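Skelari updates care routine for hand-held grippers

MEDINTON – Skelari has changed how it looks after its hand-held grippers. Starting in March, the yellow fingers are inspected after every 3,000 grasps and replaced in pairs.

"A screw check takes 20 seconds, so we do it before each session," said Fadi Boutros, service lead.
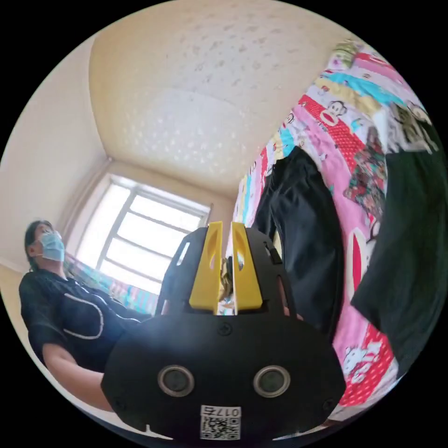
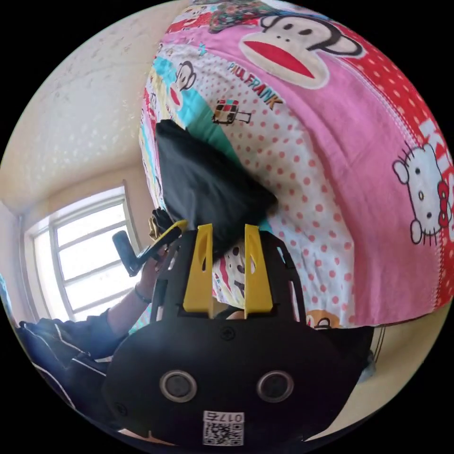
Spare fingers ship from Clastholm on Tuesday – orders go through the Tsai parts desk, extension 121.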